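Subject: Re: [local-makers] Opening hours and the bark walls at Standmont
Date: 2025-08-16
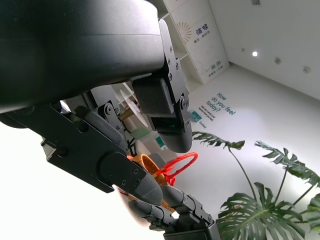 Black gripper bracket with gray textured pad

Dear list,

Thank you for the many answers to my first message. I reply to the one from Nicanor Ortuño, as it contains most of the questions that other people also asked me in private.

Nicanor Ortuño wrote:
> I visited the Standmont reading hut in January and found the door locked,
> although the Weltell page said it was open. Is there a fixed schedule now?
> Also I would like to know who decides what is hung on the walls. My aunt
> gave four embroidered maps of the Druner valley and we did not hear
> anything after that. Last point, is it true that the bark is coming off
> on the north side? If yes, I have some chestnut bark at home and can
> bring it.

About the schedule. In winter the hut is open only by appointment, and the Weltell page was not corrected in time. I am sorry for your trip. From now until the first frost the door is open from ten in the morning until the light is gone. There is no electricity inside, so in cloudy weather this can be quite early. The key for other hours is at the Brophy bakery, and you must write your name in the notebook when you take it.

About the walls. The display is changed two times in a year. Everybody who lives in the valley, or who has lived there, can propose a piece, and it does not need to be art. At the moment there are 16 pieces on the walls, among them a set of butter molds, a wedding shirt and the hand-drawn floor plan of the old Druner school. The maps of your aunt are safe. They are lying flat in the drawer under the window, between sheets of tissue paper. They were not hung in spring for the reason that the south wall gets direct sun, and the blue thread would lose its color there. I would like to put them on the inner wall in the next display, if she agrees. Please ask her also if the names of the farms on the third map are the old names or the ones from after the road was built. Two visitors had a long discussion about it and I could not help them.

About the bark. Yes, it is true. On the north side the lower rows are loose, and in one corner the boards behind can be seen. When we covered the hut we used elm and chestnut together, and the chestnut has stayed much better. So your offer is very welcome. The pieces should be flat and at least as long as a forearm. Please do not cut them to size at home, we will do it on the spot. Old nails we have enough.

Some persons asked for the guest book. The first volume is full and has 1,956 entries. I have begun to copy them by hand into a list, with the village and the remark if there is one. I am now at entry 171, so you see that it goes slowly. If somebody can read the old style of handwriting that the grandparents used, I would be glad for an afternoon of help, particularly with the pages that got damp.

One more thing, which is not from Nicanor. The bench in front was moved to the other side of the path. I liked it better where it was, under the hazel, but I do not want to move it back without asking. Who has moved it, please write to me.

For the messages about the maps, please change the subject line, then I find them more easily.

With kind regards from Standmont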